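3. Plates people keep: what the households told me

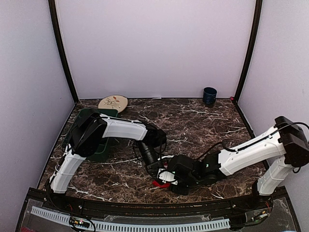
Figure 1. Cream plate with a leaf pattern, at the back left of the table.

I started this part of the study thinking I'd be writing about dinner sets, and I ended up writing mostly about odd plates. Of the 119 households in Trolleslow that filled in my kitchen survey, very few owned a full matching set, and the ones who did tended to keep it in a cupboard for company. What they ate from every night was a mix. A couple of bowls from a parent's house, a plate from an op shop, something left behind by an old flatmate. When I asked people to pick out the one piece they'd be sorriest to break, they nearly always went to the mix and left the good set where it was. Patterned pieces came up over and over, and leaves more than anything else. The plate in Figure 1 is a fair guide to the type, round and cream, with orange-red leaves on thin dark stems, and I'll call this family of designs "autumn leaf" from here on, although several people told me theirs were gum leaves and were quite firm about it.

3.1 How I asked

The survey went out in June and was closed on 10/15/19. It ran to 3 pages, which I now think was one too many, as the last page (on washing up) came back blank more often than I'd like. I followed it with kitchen visits of up to 90 minutes. I'd planned on much less, but people like talking about their crockery — they really do — and I wasn't going to cut anybody off halfway through a story about a gravy boat.

On each visit I asked the person to set the table the way they would for an ordinary weeknight, and then again for a guest. I wrote down which pieces came out, in what order, and from which shelf. I didn't ask for values or ages. Plenty of people offered them anyway, and I've left those out of the tables because I had no way of checking.

3.2 Weeknight plates and guest plates

The two settings differed less than the older writing on tableware would have you expect. Colour was the main thing that shifted. Guest tables leaned toward plain white, and weeknight tables were where the colour turned up, especially reds, oranges and browns. One woman in the Conceição flats put it better than I can: white plates were for showing you could cook, and her leaf plates were for eating toast. Her neighbour across the landing did it exactly the other way around and thought white plates made a meal look like a hospital tray.

Shelf height mattered too, and I hadn't planned for it. The piece a person named as their favourite was usually somewhere between waist and shoulder, near the front of a stack. I suspect that favourites get used, and things that get used stay within reach, and after a few years it's hard to say which came first.

3.3 Where the odd plates come from

I've coded every piece by how it arrived: bought new, bought second-hand, given, inherited, or "just here". That last code was my own label for pieces whose owners had no idea, and I nearly dropped it. I'm glad I kept it. The Dultidach second-hand shop on the main street came up in the answers of a lot of younger renters, who bought single plates on purpose and liked them not to match. Older owners had come by their singles through breakage, one plate at a time, and some were still hunting for replacements.

The replacement hunters were the keenest people I met. A retired bus driver showed me a notebook of 700 entries, each one a plate, cup or saucer he'd seen for sale and either bought or passed up, with the chips noted in pencil. He had started it to rebuild a single Vomton tea set. The set was finished years ago and the notebook is still going. I've used it only as background here, but the way he sorts patterns (by border first, then by leaf or flower, then by ground colour) was clearer than the scheme I'd brought with me, and I borrowed it for the coding described in Section 4.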